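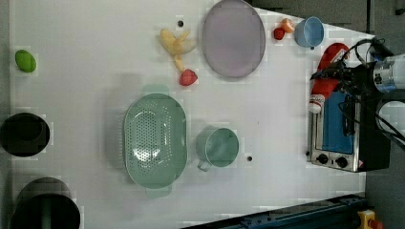 Borstead, July 2024

Play food season again! The Rustad Toy Shelf summer swap is coming up, and I promised last time that I'd write about toy kitchens in this issue, so I've been thinking about small plastic fruit more than any adult should. I love this stuff. I loved it as a kid and I love it now, and if you put a colander in mint green next to a mug in the same color I'm going to get attached to both of them.

The colander is my favorite thing on the whole table, by the way. It's got the little rows of holes in the bottom and a handle on each end, and in my experience kids use a colander for everything except draining. It's a hat. It's a boat. It's a basket for the strawberry. If you're putting together a first kitchen for a two-year-old and you can only get one piece of cookware, I'd go for the colander before any pot or pan, and I'll argue with anyone on that.

Then the toaster oven. I went back and forth on whether a small play kitchen needs an appliance at all, and I've come down on yes – one. A door and a couple of knobs keep a game going for ages. One child cooks, the other one waits for supper and complains about the service. You don't need the blender and the coffee maker and the stand mixer as well, and if you've ever tried to get all of those back onto one shelf at bedtime you already know this.

A few of you asked how many pieces make a good set. Our big Morkano box holds up to 50 and I think that's too many for most living rooms. The one I like to lend out has 27, and even that gets split in our house, half out and half in the closet, and we trade them over when things go stale. With fewer things out, the kids set the table properly. With everything out they tip the box over and walk away.

Fruit first, always. A banana, a strawberry, an orange in some form. The halved kind of orange is lovely with the pale segments showing, and you can talk about what's inside the peel while you play. And get a ketchup bottle! I can't tell you how much mileage there is in a ketchup bottle. It goes on the banana. It goes on the strawberry. I've been served ketchup on a peach and had to say it was delicious.

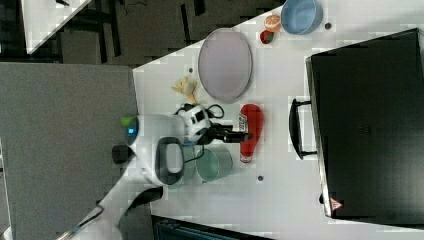

A reader over in Flomport wrote to say that her kids won't touch any play food that doesn't match something in the real fridge, so she now buys the toy after the groceries, and did I think that was silly? No, I don't! I think it's smart. My own went through a long spell of only wanting to "cook" whatever we'd had for dinner the night before, and the pieces we'd picked up for being cute (there was a sushi roll, there was a tiny lobster) never left the bottom of the bin. If your family eats bananas, get the banana. If you've never had a lime in the house, the lime can wait.

She also asked about plates, and I have opinions. Go big. A big plate with a bit of a rim gives a small person somewhere to put things, and the fruit doesn't go rolling off under the couch. The doll-sized ones look sweet in the store and then nothing fits on them. I like a quiet color too, a soft lavender gray or a pale green, so the food is what you notice. One big plate for each child, one bowl for sharing, and a cup apiece. You can have a whole restaurant going with that.

Cups do end up on their sides a lot. I used to set them all straight again as I walked past, and I've given that up. A cup on its side is a garage or a tunnel or somewhere for the crackers to sleep, and I only tidy at the end now. 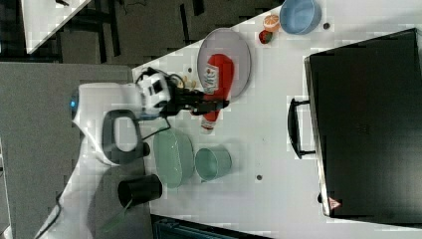 Getting a kitchen set ready for the swap

If you're bringing one in this year, please give it a little time the night before. I do mine at the kitchen table with the radio on and it's a pretty nice evening.

Tip everything out onto a plain surface, white if you've got one. You'll spot the odd puzzle piece and the hair clip right away. Put the food in one group and the dishes in another, and have a look at what's left over, which at our place is mostly game pawns and one sock.

Warm water and dish soap for anything plastic. Squeeze bottles need extra attention if somebody has been filling them in the bath, so take the cap off if it comes off, rinse, and leave the bottle upside down overnight. Cups and bowls are easy. The colander wants an old toothbrush for the holes. Don't dunk anything with knobs or a door! Wipe it with a damp cloth and dry it off.

Check the leafy tops on strawberries. Those are the bits that work loose, and if one comes away when you tug on it, leave that berry at home.

Then bag the food by itself and stack the dishes big to small, plate on the bottom. Tape a note to the lid saying what's inside. It doesn't have to be a full inventory – "fruit, ketchup, one plate, cups" will do us fine. Sets with missing pieces are very welcome, we make up mixed ones all the time, and a strawberry from one home and a banana from another get along perfectly well.

If you've got loose food and no dishes, bring that too. Last year we took in 100 single pieces and they'd all gone home with somebody by the end of the afternoon. 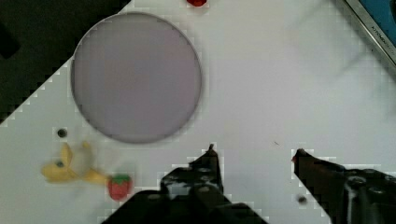
Written by the Toy Shelf editor, Rustad newsletter

One more thought on setting the table, and then I'll let you go. When I put a play kitchen out for a visiting kid I leave the big plate empty and put a couple of pieces of fruit near it. A banana and a strawberry is plenty. If I arrange the whole meal they look at it politely and wander off, but an empty plate with something beside it gets filled nearly every time, usually before I've sat down.

Drop-off for the swap is at the Borstead end of the building, same door as last year, and we'll keep taking boxes into the first part of August if you're away now. Please mark yours "kitchen" on the side so it goes to the right table. I'm still looking for a light blue bowl, if anyone has a spare, and I'll happily trade a very clean toy lobster for it.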